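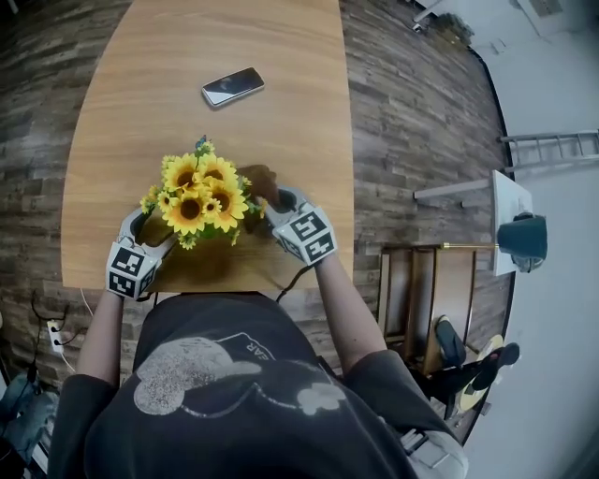

# Tandetti: hand-held demonstration of household tasks

Progress report to Jonley, second reporting period
Prepared by Krystyna Malinowski, Wasovitz site
5 Jun 2020

## Status against plan

Recording of two-handed demonstrations began in February and has continued without a long interruption. The data set now holds 3475 accepted demonstrations. A further 400 were recorded and rejected, and the reasons are given under Data quality. The work package on capture hardware is closed. The work package on task coverage is open and slightly behind. Policy training has started on a subset of the data, as agreed at the last review.

The main change from the original proposal is the method of demonstration. The proposal had the operator drive the arms by remote control for all tasks. We now use remote control only to check whether a task is within reach of the arms, and record the demonstrations themselves with hand-held grippers. The operator performs the task directly, and gripper motion is recovered from the marker cubes in the head view. Remote control was too slow for tasks where both hands load the same object, and operators tended to regrasp more often than they would by hand. Those extra grasps were then learned.

## Capture setup

The recording rig consists of a left and a right gripper, each carrying a cube with printed marker patterns, and a wide-angle camera worn at the head. Finger opening is logged through the gripper cable. Pose is computed offline, after the session.

Each cube is calibrated to its gripper at the start of a session. We had planned to calibrate only when a gripper was changed, but the cube mounts shift if a gripper is set down hard, and the error does not show up until the trajectories are replayed. Calibration before each session costs little time and has removed the problem.

Śliwiński delivered the revised finger sets on schedule. The new fingers have a deeper curve and hold round containers more securely. The old flat set remains in use for paper and card.

## Task coverage

Tasks are recorded in three groups:

- **Two-handed moves.** Both grippers hold one object throughout. Containers with something tall in them are the most useful items, such as a pot of artificial sunflowers gripped from both sides. The flowers hide parts of the grasp from the head camera, and the operator cannot tilt the container freely.
- **Pick and place from the floor.** One gripper picks up, the other is idle or clears the way.
- **Handover.** The object passes from one gripper to the other in the air.

The first group is complete. The second is in progress and makes up most of the current recording time. The third has 700 accepted demonstrations and needs more variety in the objects before it is useful for training.

Soft items are being added to the second and third groups. They were left out of the first period at our request. A rigid object can be described by its position in the gripper, but a piece of cloth cannot, and the replay tool had no means of scoring the result. The tool now compares the final position of the gripper and a still of the end state, which a reviewer marks as pass or fail.

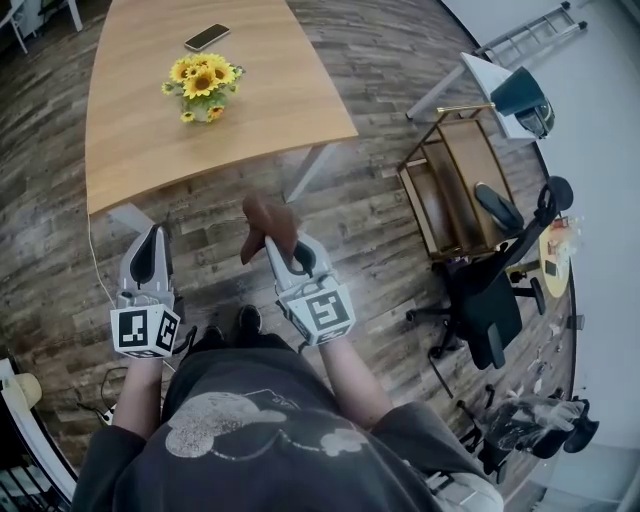 Idle-hand behavior has taken more effort than we expected. In single-hand tasks the unused gripper still produces a trajectory, and the policy will copy whatever it does. Operators are therefore told to keep the idle gripper open and in view while the other one works. A soft brown item held in the right gripper, with the left gripper open and empty and both marker cubes visible, is the state we want at the point where the pick has been made and the move has not been completed. The same rule applies with the hands reversed. Early recordings in which the idle hand dropped out of view have been kept but are labeled, and they are excluded from training for now.

## Data quality

Rejections fall under these causes:

1. Marker cube lost for too long during contact. This is the largest group. It occurs mostly when the wrist turns inward over a tall object.
2. Cable snag. The operator stops or changes path to free a cable. The motion looks valid in the log and can only be found by watching the video.
3. Operator error, such as starting before the recording tone.
4. Clock drift between the camera and the finger-opening log. Fixed by a software update, with no new cases after the fix.

For the first cause, the pose estimator now fills short gaps by interpolation and flags the filled section. Longer gaps are still rejected. We tested a larger cube, but it struck the tabletop during low grasps and was dropped.

For the second, cable runs have been shortened where possible. A wireless version of the finger-opening log was considered and put aside on grounds of cost. We would like to return to it if the contingency line is released.

## Training results

Results are preliminary. A policy trained on the two-handed moves completes the move on the test arms when the container starts near a position seen in the data. It fails when the container is close to the table edge, where there are few demonstrations. The usual failure is that the arms close at different times and the container is pushed sideways before the second gripper makes contact. More edge-of-table starts are being recorded.

No policy has yet been trained on soft items.

## Risks and requests

- Operator time is the limiting resource. The site has 2 trained operators, and neither can record for a full day without a loss of quality. We ask for approval to train one more from the existing staff budget.
- Handover variety depends on a purchase of test objects. The list has been sent separately.
- Spare cube mounts are on order from Śliwiński. Recording can continue on the current set, but a broken mount would stop work with that gripper until a replacement arrives.

## Next period

Floor pick and place will be completed first, followed by handover with soft items. The labeled idle-hand recordings will be reviewed to decide whether they can be trimmed and used. A replay check on the full data set is planned before the next training run, and its results will be included in the next report.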